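Rules for picking up lids by the ribbon?
Posted by Macarena Barroso

Hello all! We're writing house rules for our gift-packing arm at Steltimby before the June rush, and we can't agree on one line. Some of our boxes have a satin ribbon with a loop standing up on the lid, and the gripper can take that loop very nicely.

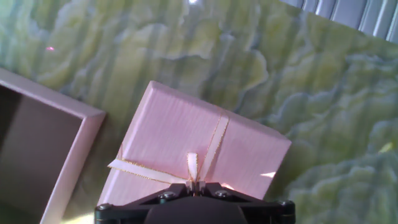

My worry is whether we should allow it at all, or insist on gripping the sides. Does anyone have a written rule they're happy with?

Fadi Srour
We allow it, with conditions (and we argued over them for ages, so you have my sympathy!). Ribbon lifts are for empty boxes only, at slow speed, and we pull a sample of 13 from each new ribbon batch and tug them by hand first. Keep the tray a finger's width or more from the lid so the jaws have room to come down. Write down who can change the grip force, too. We left that out of our first version and had 6 different settings by spring.

Karim Kettani
just use suction

Parvaneh Bahrami
Suction marks our textured paper, Karim, so I'd test that before buying cups. Fadi's rules are close to ours. I would add that anyone reaching in to straighten a bow stops the arm first, every time, even for a second. Ours is rule 7 and it's taped to the stop button.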